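Building an Arm in the Plistbridge Shared Workshop
Notes for session 9: teaching the arm to play

Welcome back, everyone, and well done for getting through the wiring last time (I know the connectors were fiddly!). Tonight we leave the screwdrivers in the drawer and think about how the arm should pick up a game piece and put it down where we meant it to go. Sajib Seneviratne has kindly put the practice files in the Skillumance folder, so please copy them before you change anything.

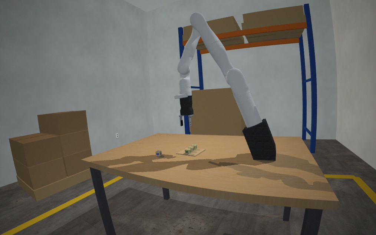

Waypoints are the heart of this session, and you will need four of them for each move: hover, down, up, and over to the square. Set your hover point first, and be generous with it. I like the fingers open and pointing straight down, well above the tabletop, as they are in the simulator view, and then nothing gets knocked on the way across. The three green X cubes sit close together in their row, so if you practice on those you'll have to watch your finger clearance; the blue circle cube is off by itself and makes a much kinder first pick.

Start with the speed at 21 percent and stay there until you've had a few clean runs. Those of you with the longer Nam fingers should open them to 80 millimeters, and everyone else to 76.

For next time: save your waypoints under your own name, and bring a printed copy if you can, with your scribbles on it. We'll begin with the placing move.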